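Communiqué de presse

Destano, le 21 juin

Tellatano ouvre au public son programme d'aménagement des petits bureaux

La maison Tellatano, spécialisée dans l'agencement intérieur, annonce l'ouverture au public de Drania, son programme consacré aux espaces de travail de petite surface. Réservé depuis le mois d'avril à un premier groupe de 33 foyers et ateliers, le programme est désormais accessible à l'ensemble des particuliers et des indépendants de l'agglomération de Destano.

Drania porte sur les bureaux installés dans un logement ou dans un local partagé : angle de séjour, palier, mezzanine, arrière-boutique. Le service comprend une visite sur place, un relevé des murs et des prises, un plan d'implantation et la pose du mobilier. Les éléments sont fabriqués à la demande par l'atelier Shibata, partenaire de Tellatano pour les rayonnages et les plans de travail.

Le principe retenu est celui du rangement intégré. Les casiers et les étagères sont fixés autour du plan de travail, dont la surface doit rester disponible pour l'activité en cours. Les fournitures d'usage quotidien, marqueurs, stylos, pinces, carnets, trouvent place sur une tablette située à portée de main. Les dossiers et le matériel moins sollicité sont reportés dans les compartiments latéraux.

« Les personnes que nous accompagnons disposent rarement d'une pièce entière pour travailler, déclare Mbali Botha, directrice de Tellatano. Elles ont un mur, parfois un angle, et elles y passent une grande partie de leurs journées. Notre métier consiste à tirer parti de ce mur sans dénaturer la pièce. »

Le programme accorde une attention particulière aux murs anciens. À Destano, de nombreux logements du quartier des filatures ont conservé leurs briques apparentes, que les occupants souhaitent garder visibles. Les modules Drania peuvent être posés avec un vide entre le casier et le plan de travail, de façon à laisser voir la maçonnerie. La teinte blanche proposée en série a été choisie pour sa compatibilité avec les pièces peu éclairées. D'autres finitions sont disponibles sur devis.

Yoshinori Yoshida, responsable des études à l'atelier Shibata, précise que les panneaux sont livrés prédécoupés et que la pose ne nécessite pas de travaux lourds. « Nous avons repris les dessins à la suite des premières installations, notamment pour les retours courbes des rayonnages, indique-t-il. Les angles vifs gênaient le passage dans les pièces étroites. »

La pose demande en règle générale trois jours, hors délai de fabrication. Le mobilier est garanti cinq ans. Tellatano prévoit d'équiper plus de 100 postes de travail au cours de la première année d'ouverture au public.

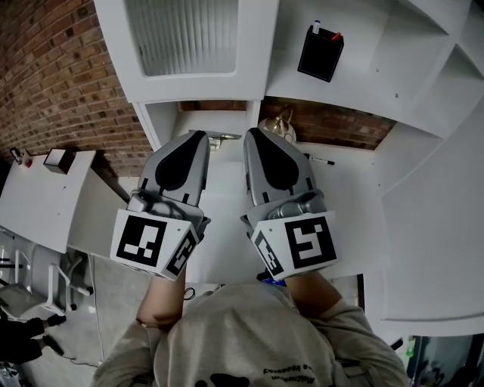

Comment entretenir un plan de travail blanc utilisé tous les jours ?

Un chiffon doux humidifié à l'eau savonneuse suffit pour l'entretien courant, suivi d'un essuyage à sec. Les traces de marqueur doivent être traitées rapidement, avec un produit sans abrasif, préalablement essayé sur une partie peu visible. L'usage d'éponges à récurer est à proscrire.

Les demandes de visite sont reçues dès à présent à l'accueil de Tellatano, à Destano, ou par l'intermédiaire du formulaire Drania disponible sur le site de la maison. Un échantillonnier des finitions peut être consulté sur place, sans rendez-vous. Les locataires sont invités à joindre à leur demande l'accord écrit du propriétaire pour toute fixation murale.

À propos de Tellatano

Tellatano conçoit et installe des aménagements intérieurs pour les logements, les commerces et les ateliers. La maison assure elle-même les relevés, les plans et la pose, et confie la fabrication de ses rayonnages à l'atelier Shibata.

Contact presse : service de la communication, Tellatano, Destano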